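Skekska hand kit: questions I get asked a lot

Last updated February 7, 2020

Hello, I'm Apostolos Lambrakis and I run the Skekska shop from Hurnwood. It's mostly me answering the emails, so if your question is on this page you'll get your answer a good deal faster by reading it here. If it isn't, write to me and I'll probably add it.

What do I get in the box?

The hand itself, the mounting plate, the control box, a power supply, two data cables (one short, one long), a bag of bolts and a printed booklet. The booklet was rewritten in January after a lot of you told me the wiring pages were hopeless. They were! If you have the old one, email me and I'll send you the new pages.

Do I get an arm as well?

No, only the hand. You'll need an arm of your own, and it has to be able to carry the hand plus whatever you want to pick up. People forget the second part all the time. Send me the make of your arm before you order and I'll tell you if I've got a plate that fits. If I haven't, Kouris can cut one, but that adds a wait and I can't always say how long.

Can I try it before I buy?

Yes, and I'd much prefer it if you did. The trial is 30 days and you pay the postage both ways. Please keep the foam from the box – I've had hands come back wrapped in a jumper, and one of them didn't survive the trip.

How long is the guarantee?

Two years on the motors and the control box. The fingertip covers are only covered for 90 days, and I know that sounds mean, but they're meant to wear out, a bit like tyres. Spares come in packs and you can swap them yourself with the little key that's taped inside the lid.

How long do the covers last, then?

In my own tests I get some 2,000 grips out of a set before they start to go smooth. If you mainly pick up boxes and plastic bottles you may do better than that. Anything gritty eats them.

What is it good at picking up?

Cups, bottles, tins, small boxes, anything you'd grab without thinking and that has a bit of height to it. Mugs are nice because you can go for the body or the handle, and I usually tell people to start there.

And what's hard?

Flat things. Plates drive everybody mad! A plate lying flat on a table only gives you the rim to work with, and if you come in too steep the fingers just push it along. Come in low from the side and let the fingertips meet the rim before you start closing. Bread is awkward for another reason: it squashes. There's a soft grip setting for that, on page 3 of the booklet, and it's worth playing with for an afternoon before you blame the hand (or me).

Do I need to be able to write code?

Not to begin with. The Curnau program that comes with the kit lets you move the hand to a position, save it, and play a string of positions back in order. You can get quite far like that. If you do write code, there's a plain text interface as well, and I'm slowly putting together a proper guide to it. Slowly is the word, sorry.

Can I let it run while I'm out?

Please don't. Have a stop button within reach and stay in the room.

My fingers open but won't close. Is it broken?

Very likely it's the long cable. Push it in until it clicks, switch the control box off, wait a moment, switch it back on. If it still sulks, send me a short video and the serial number from under the control box, and don't open the palm up or the guarantee goes.

How should I set up my table?

Nothing special needed. Fix the arm down firmly, leave yourself room to walk round, and put out ordinary kitchen things of different shapes and heights. I like having low stuff near the hand and taller stuff further back, so the arm isn't reaching over a toaster to get at a plate. A mix teaches you more than a row of the same cup would, and you'll soon see which shapes your own arm struggles to reach.

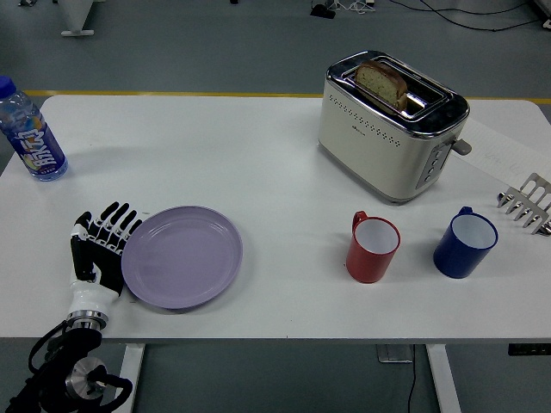 Leave decent gaps between things as well, at least for the first week or so. You can always crowd the table later on, when you've got a feel for how wide the fingers open on the way in.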